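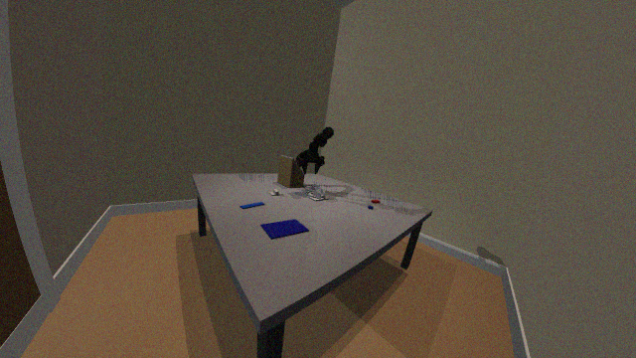
January 2026, notebook, teleop sim

Spent the session on remote-control demos in the simulator before we touch the real arm again. Task is the usual one: pick up the small red piece and set it down on the blue slab. The leader arm was on the bench next to me and I drove from the wide camera view, with the wrist view in a small window. The wide view is harder to drive from than I remembered. The arm is at the far end of the table, dark against the wall, and at that distance I can't tell the gripper from the rest of the links. The tan box by the base covers part of the lower arm as well. For the close work I ended up looking at the wrist window nearly all the time.

Recorded 63 demos. Kept 39. Most of the ones I threw out were bad grasps where I closed too early and pushed the red piece toward the edge of the table. A few were fine as motions but I paused too long in the middle while I worked out where the fingers were. The policy we trained in December learned those pauses and would stop over the table for no reason, so I'm being strict about it this time.

Longest kept demo is 3,052 steps. That is too long for this task and I may drop it later. Leaving it in for now, marked "slow" in the log.

Settings: Gisix build of the scene, lens distortion on, same as the Flasville setup. I tried a few runs with distortion off and they were easier to drive, but the real camera bends the table edges too and I don't want two kinds of data in one set. Those runs are in the scratch folder. Please don't merge them.

Leader arm notes:
– Elbow joint lags a little when I reverse direction. Recalibrated twice, no change. Could be the cable.
– Gripper trigger is too light. I moved the close threshold up by 17 percent and had fewer early closes after that.
– Clutch pedal works. Lift, re-center the hand, press, carry on. Check that the log drops the clutched part, I have not looked.

Randomization: only the red piece moves between episodes. The slab, the box and the small stuff stay put. The tiny blue piece next to the red one was a nuisance, I clipped it with a finger more than once. Kept those demos if the pick was clean. Raju config has a switch to remove the distractors, not used here.

Training started on the 39 with the Nadska script, default settings. Left it running.

Next:
– replay all kept demos open loop and see which ones drift
– swap the leader elbow cable
– record another batch with the slab position randomized
– decide about the slow one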